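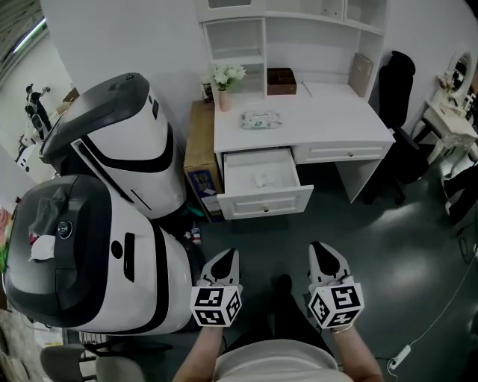

Big cat sightings around Ostness: your questions, and what we can honestly tell you

Share 72 | Comments 454

Is there a big cat living on Ostness Moor?

We don't think so. There have been reports every summer for years, usually of something black, long in the tail and gone before anyone could get a decent look at it. We have yet to be shown a carcass, a clear footprint or a dropping that a laboratory would put its name to. An animal that size has to eat, and it leaves a mess when it does.

But a sheep was found dead at Gomgate. What killed it?

Probably not what the headline said. The ewe had been dead for a while when she was found, and by then foxes, crows and very likely somebody's dog had all been at her. Big cats tend to kill with a bite to the throat, but so do plenty of dogs, and once the scavengers have finished it takes a proper examination to tell the two apart. There was no examination. The remains were collected the same afternoon and that was the end of it.

What about the video?

It lasts a few seconds and shows a dark animal walking along a wall. Nataša Živković went out to the spot with a measuring pole and stood it against the same stones. Her figure for the animal at the shoulder was well within the range of a large domestic cat. The person who filmed it still disagrees with her and is entitled to. We would only ask where the original file is, as the copy going round has been cropped.

I read that there were 1000 sightings in the county last year. Is that true?

We have asked where this number comes from and have not had an answer. Our own log holds 540 reports going back to when it was started, and that includes second-hand accounts, repeat calls about the same animal and several that were plainly deer. A report is a phone call. Please don't let anyone tell you it is a leopard.

Didn't a keeper called Hodžić let one go in the seventies?

This story is told about at least three different people in three different villages, and the cat is sometimes a puma and sometimes a pair of panthers. It is true that some owners got rid of their animals when the licensing law came in. It doesn't explain a sighting this August. A cat released then would be long dead, and for there to be young ones now you would need a breeding group that has kept out of the way of every car, trail camera and gamekeeper for over forty years.

Is the Imow deterrent collar worth buying?

Save your money. We have seen no test of it on any wild animal, let alone a big one, and the leaflet relies on quotes from customers whose pets have not been eaten by a panther. Neither have ours.

Are my children and dog safe on the moor?

Safe from big cats, yes, as far as anyone can show. Ticks, adders and cows with calves are a different matter. Keep the dog on a lead near stock.

What should I do if I see something?

Stay where you are and take a picture if you can. Then, without moving the camera, get something in the shot that can be measured later, such as a gatepost. Write down the time and place before you talk to anybody else about it. Hair caught on wire is useful if you put it in a paper envelope, not a plastic bag.

Who reads the reports?

Slavica Georgiev reads all of them and replies to most. She will ask awkward questions about distance and light. She asks everybody the same ones.

Would anything change your mind?

A body would. So would DNA from a fresh kill, taken by someone with nothing to sell.

Last checked 2 Aug 2022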